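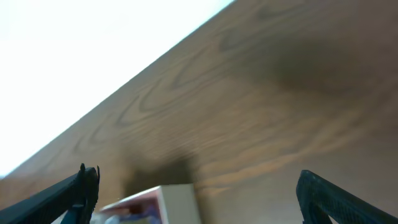 14/04/2021

Stitching notes, second go at the small two-lens camera, the one Wilma keeps calling the egg. Writing this up while the laptop chews through the last export, so forgive the rambling, and Morag, if you are reading this before I have had a chance to talk to you, please skip down to the part about the parallax because I think you were right in February and I owe you a biscuit.

What I wanted to sort out was the seam. On the first firmware the join between the two lenses was passable outdoors and dreadful indoors, and we had all more or less agreed that this was down to distance. Anything far away lines up nicely, anything close goes double or loses a slice out of its middle. Fair enough, every camera of this sort does it to some degree. But the clips I shot at Estham were of the boating lake, with hardly anything near the camera at all, and there was still a faint ripple along the join whenever I walked. It came and went with my steps. I watched it so many times that I started seeing it in the kitchen curtains.

So, the plan. Same camera, same card, same selfie stick (the long one with the worn grip), and the new stitching software from Skuvow set against the old one. I kept the exposure locked for everything, having learned my lesson last time when one lens was facing the sun and the other was facing a hedge and I spent a whole evening blaming the stitch for what was plainly a brightness step.

I ended up with 19 clips. Most are short. A few are me walking up and down the path behind the Ornville hall, which is a good test because it has railings on one side and an open field on the other, so you get near and far detail in the same shot. The railings are merciless. If the join is off by even a whisker, the bars go crooked like a badly hung gate.

First pass, old software, default settings. Railings broken at both seams, worse on the left. Field fine. Sky fine apart from the usual slight band. Nothing new there.

Second pass, new software, default settings. Railings much better! I did say that out loud. There is still a wobble when the camera tilts, but standing still it is very hard to find the join unless you know where to look. Sky band gone completely, and I like the colour a little more too, though I would not swear to that on a different monitor.

Third pass, new software with the distance slider pulled in to 2 metres. Near railings lovely, and the far hedge on the other side now has a soft doubled edge. You do pay for it somewhere, then, as Morag has been saying patiently to anyone who would listen.
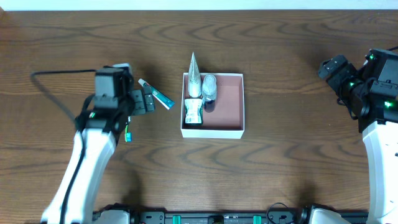
Now the parallax business. Morag MacLeish's idea back in February was that the ripple had nothing to do with the distance setting and was really a timing problem, with the two sensors not starting their readout at quite the same moment. I was doubtful. I thought we would see it on fast pans and nowhere else. But I went through clip 7 one frame at a time this morning with a big pot of tea, and at frame 706 there is a bird crossing the seam that is simply in the wrong place on one side. The wing has got ahead of itself. Go one frame back and it is nearly right, go one forward and it is wrong again. A bird at that distance ought to be immune to parallax, so I cannot think what else it would be.

It fits with the walking too. Each footfall jolts the camera, and if one lens records the jolt slightly later than the other, then the two halves of the picture will be shaken by different amounts. Stabilising afterwards only makes things more muddled, as the software is trying to calm down two shakes with one correction. I tried switching the stabilising off for clip 7 and the ripple was easier to see, but it was also more regular, if that makes sense. Horrid to watch, mind you. I had to look out of the window for a bit.

What I have not managed to do is measure the delay properly. Wilma Menzies suggested filming a flashing bicycle lamp held right on the seam, so that both lenses can see it, and then looking for the frame where one side is lit and the other is dark. I think that is rather clever. The trouble is that our lamp flashes slowly and fades up and down, and we want something with a hard on and off. She has a Grabowska lamp with a strobe setting somewhere at home and will bring it in if she can find the charger.

A few odds and ends so I don't forget them.

The card filled up sooner than I expected. Some of that was old footage I had not cleared off, including what seems to be the inside of my coat pocket, in full surround, for a very long time.

The camera gets warm. It did not switch itself off, but I gave it a rest between clips and I would do the same next time. I have no idea whether warmth has any bearing on the timing, and it might be worth shooting the lamp test once from cold and again after a good long run.

The little rubber lens cover has left a mark on the rear glass which shows up as a pale smudge when the sun is low. Cleaned it with the proper cloth and it mostly came off. Please nobody use a sleeve.

Exports from the new software take far longer than the old, and the fan on the laptop sounds like a hairdryer throughout. I would leave the long clips to run over lunch. Also it names every file the same way unless you tell it otherwise, and I overwrote the second pass of clip 2 before I noticed. I have redone it with the same settings and it looks the same to me, but it is a redo and I have marked it as such in the folder.

To do: lamp test with Wilma. Send Morag the frames either side of 706, unstabilised, at full size. Try the railings again with the camera turned a quarter turn so the seam runs ahead and behind me as I walk, which I should have thought of at Ornville. Write to Skuvow and ask whether there is a sync adjustment hidden away in the settings, as I have looked in all the menus I can find and there is one greyed-out box that I am rather curious about.

Last export has just finished. Railings still a bit wobbly on the tilt.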